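The Nurnura Table

Hawi Moges had 11 minutes before the doors opened and no chairs. The agents were already lined up down the hotel stairs, up to 80 of them, laughing and waving brochures like fans!

"Take ours," said Parviz Kermani from the Prornel table, and he meant it, he was already carrying two over his head. Hawi could have hugged him. Her little language school had never been to a recruitment fair before, and she loved every noisy inch of it.

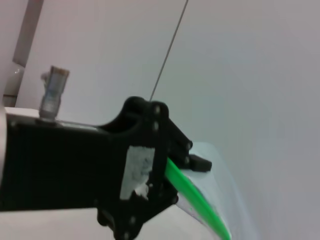 Second Bell

Gemechu Endale sat down first. He had students in Worku who wanted to study abroad, good ones, and he talked about them as if they were his own cousins.

"How many places do you have?" he asked.

"Fifty-four," said Hawi. She had practiced saying it in the mirror.

He pulled his chair closer and uncapped his pen. "Then let's start with a girl who builds radios."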